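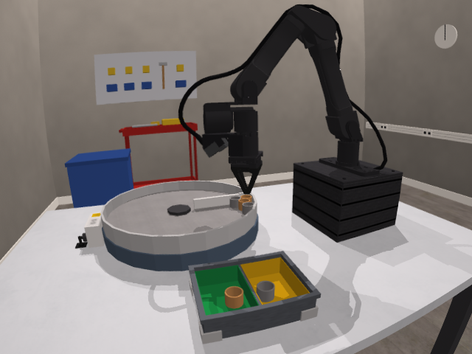
Ott Petrauskas wrote to tell me I was being unfair to tap water, and that if I'd ever had the water in Brustville before they replaced the old main I would keep my mouth shut about filters. Fair enough, Ott. I have never been to Brustville. But I've now read your message three times and I still don't see what it has to do with the pitcher I was complaining about, which does not fix water mains.

For those who missed the last post, I said I was going to stop using our filter pitcher for a while and see if anybody in the house noticed. I got more mail about that than about anything I've written since the gutter post. Most of it was from people who are very sure they can taste the difference. Some were a little angry.

So let me lay out where I am. We bought the pitcher when we moved in, for $40, and the cartridges are the part you keep paying for. The box says to change them every two months. There is a little light on the lid that goes from green to red, and I assumed for years that the light was measuring something. Then I read the leaflet. It's a timer. You press the button when you put in a new cartridge and the light turns red when the time is up, whether you have run a gallon through it or filled a swimming pool. I left it on the counter empty for the whole of last March, when we were at my mother-in-law's, and came home to a red light. I changed the cartridge. I did that more than once over the years and I'm not proud of it.

After that I got suspicious of everything, and my wife will tell you this is how I am anyway.

Our house went up in 1926, and the one good question I got in the mail was from Mingxuan Liao, who asked if I knew what my service line was made of. I didn't. I called the water department, waited, got a very patient woman, and she looked it up while I was on the phone. Copper, replaced before we bought the place. She also told me I could ask for a test, so I did. They sent a bottle and a sheet of instructions. You fill the bottle first thing, before anyone has run a tap or flushed, so I was down in the kitchen at 5 a.m. in my socks guarding the sink from my own children.

The results came back fine. Lead was below what their lab can detect. Chlorine was there, as you'd expect, since they put it in on purpose. Hardness was high, which I could have told them from the kettle.

Now, if your results come back with lead in them, please ignore me and get a filter that is certified for lead. Check the certification too, because mine isn't. Mine is certified for "taste and odor," and I had been drinking from it all this time with the vague idea that it was taking out something bad.

Which leaves taste. I did the glasses test on the family. Three glasses of filtered, three of plain, all from the same fridge shelf so the temperature couldn't give it away, stickers on the bottoms. My daughter got half of them right. My wife got four and said the glasses smelled of dish soap. I got two, and I was the one who bought the pitcher. I know this isn't science. But I'd like to see the people who write to me about the "flat, metallic" taste of tap water do it with the stickers on the bottom.

A couple of you said I should skip pitchers and get an under-sink unit, the Flodport or the Pacheco. I looked at both. The Pacheco costs $600 before anyone comes to put it in, and the sales page has a lot of waterfalls on it. I went looking for a test report and found a page of customer stories. The Flodport people do post their lab sheets, so good for them, but the sheets are for a different model than the one they're selling. I wrote to ask. They sent me a discount code good for up to 14 percent off.

I did learn one useful thing, from the patient woman. She said to unscrew the screen on the end of the faucet and clean it. I had never done that. What came out was a spoonful of grit and some green flakes, and I will spare you the rest. It took two minutes and a cup of vinegar. If the water tasted better that evening I'm willing to believe it, though I'd want stickers.

The pitcher is in the garage now, holding paintbrushes. Ott, if you still have anything in writing from before they did the main, send it. I'd like to see the numbers.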